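We use cookies to remember your preferences. By continuing to browse you accept our use of cookies.

Open day at the Catlow letters archive
Apr 8, 2025
By Emrys Kemeys

The Catlow collection holds 1,656 items of literary correspondence, of which 659 have been catalogued to item level. The rest are described by box. The open day ran in two sessions and covered the reading room, the conservation bench and the stacks, in that order.

Catalogued letters are stored flat in folders, one letter to a folder, with the envelope behind. Dates supplied from postmarks go in square brackets. Undated letters are filed at the end of the correspondent's run, a practice the archive inherited from the Hutinby bequest and has kept, although it separates replies from the letters they answer.

The longest stop was at the Maglaya papers. These are mostly carbon copies, typed on thin paper that has browned at the margins. Six of the carbons differ from the signed letters sent out, and the editors of the forthcoming selected edition have chosen to print the sent text, with variants in the notes. The first volume is due in November. I would have preferred the variants at the foot of the page.

Staff then took general enquiries.
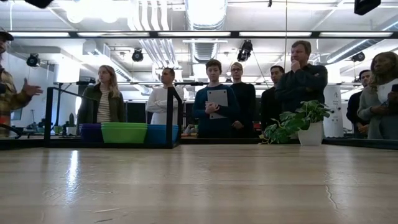

Can readers quote from the unpublished letters?

Short quotations need written permission from the copyright holder, who is often the writer's estate and seldom the archive.

Reading room places are limited to four a day and must be booked. Pencils only. Colour copies are made by staff and charged per sheet.

Recent items
Grurkeris: the collected reviews
Editing a diary with missing years
Notes on the Hutinby bequest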